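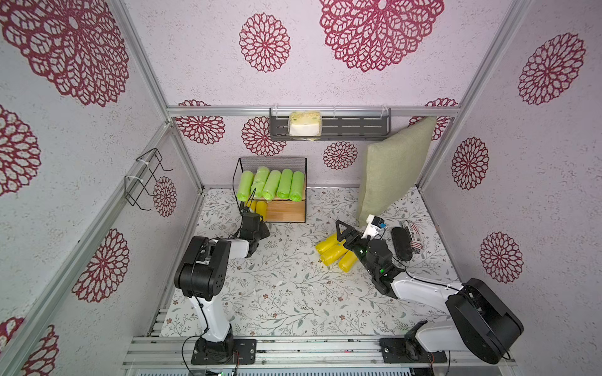 Baby refuses bottle, going back to work in November

Asked by Thư Tăng
Category: Feeding and weaning
Viewed 652 times
Answers: 3

My daughter will be five months old when I go back to work. I am doing three days a week to start with, 8.30 to 5, at Peltard, and my husband will have her at home on those days. She has been breastfed from the start and until last month she had one bottle of expressed milk most weeks with no trouble. Then we had a stretch where we didn't bother and now she won't take it. She chews the teat, pushes it out with her tongue and cries. If we keep going she gets very worked up and then only feeding her myself will settle her.

What we have tried so far:

Me giving it, my husband giving it, my mother giving it.
Me in the house and me out of the house (I sat in the car up the street).
The teats that came with the bottles, a slow flow and a medium flow.
Warm milk and milk straight from the fridge.
Waiting until she was really hungry. This was the worst one.

The most she has taken is 13 mL and I think half of that went down her neck.

The pump is a Stirkora, a single electric one. I get 80 mL in the morning if I do it after her first feed, and less later in the day. I have a bit put away in the freezer but not a great deal, and I don't like tipping it out after each failed try.

My questions are:

1. Is there a way of offering the bottle that we have missed?
2. Can she go from 8 until 5.30 with very little and make up for it at night? My sister in law says hers did this.
3. How much should I have in the freezer before I start?

She is a good weight and the child health nurse is happy with her. The nurse said to keep offering, which we are. Thanks in advance.

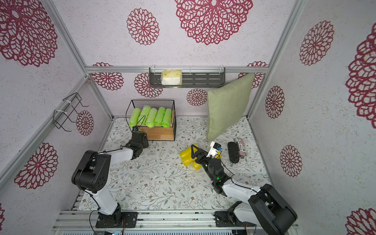
Green rolls in a wire-mesh basket

Answer 1
Posted by Jinfeng Jiang
Member, 266 answers
Marked as helpful by the person who asked

I had the same thing with my second, who had been fine with a bottle and then stopped. Taking your questions in order.

1. From what you have written, the thing I would change first is the timing. You have tried it with her very hungry. Try the other end, when she has had part of a feed or an hour or so after one, and she is awake and in a good mood. Keep it to five or ten minutes and stop before she cries. Ours had got to the stage of crying when he saw the bottle come out, so for four days we didn't try to feed him with it at all. He just had it to hold and chew on the floor. After that he would at least let it near him.

Other things that made a difference for us:

My husband held him facing out, sitting fairly upright, and walked around with him. Holding him in the feeding position made him look for me.
Bottle held nearly level, with enough tilt to keep milk in the teat, and a pause every so often. Let her draw the teat in herself, don't push it in.
Offering it when he was just waking from a nap and still dopey.
Small amounts. Put 20 or 30 mL in the bottle and have more in the fridge. Then if it goes wrong you have only lost a little.

Also taste your thawed milk. Mine was fine fresh but after a while in the fridge it had a soapy smell and the frozen was stronger again. It isn't harmful, but some babies won't drink it. If you have been using frozen for your practice runs, do one with milk you have just expressed and see if she is any different.

She is also old enough to try a small open cup. My mother in law did it with a little medicine cup, baby sitting up on her lap, milk just touching the lip so he could lap at it. Don't pour it in. It is slow and you need a bib but plenty got in. Ask your nurse to show your husband.

2. Some do feed more at night and first thing in the morning once mum is back at work. I wouldn't plan on it as your only plan with a five month old though. That is a long day. Speak to the nurse or your GP before you start so you know how many wet nappies to look for and when your husband should ring someone. If she is floppy, hard to wake or hardly wetting, he needs to get her seen that day.

Is there any chance of you going home at lunch, or him bringing her in? I did that for the first few weeks, one feed at 12.30 in the car park, and it took the pressure off everybody. You can also start with a feed right before you leave and another as soon as you walk in the door.

3. You don't need a full freezer. You need enough for the first day and a bit over for spills. After that, what you express on Monday goes to her on your next day and so on. Freeze it in small lots, 50 mL or so, and write the date on the bag before you fill it. Lay the bags flat on a tray to freeze and then stand them up in a box, oldest at the front. Once it is thawed don't freeze it again.

Get on to work now about a room with a door and a power point, and where the milk will be kept. I left it until the first morning back and spent it in a stationery cupboard.

Answer 2
Posted by Mac Carthaigh

Just keep at it, they work it out in the end. We went through every brand in the shop and the one he took was the Tedeck, the cheapest one there. Might have been luck.

Answer 3
Posted by Guest

Agree with the cup. My daughter never took a bottle at all and went to a cup at daycare from five and a half months, and then a straw cup not long after. The girls there were very patient. She had small drinks all day and fed a lot when I got her home. I was tired for a while but it was all right.

Check the flange size on your pump too. I was using the one in the box and it was too big for me, and I got more once I changed it.

Comment from Thư Tăng

Thank you all. I tasted the frozen milk last night and it is definitely soapy, the fresh is not. My husband gave her 30 mL of fresh this morning after her nap, walking her around the yard, and she took most of it. Refused in the afternoon. I have asked the nurse about the cup and we are seeing her next week. HR have found me a room but there is no lock on it so I have to go back to them.

Reply from Jinfeng Jiang

Good start. Leave it at one try a day for now. A sign on the door and a chair under the handle will do until they fit the lock.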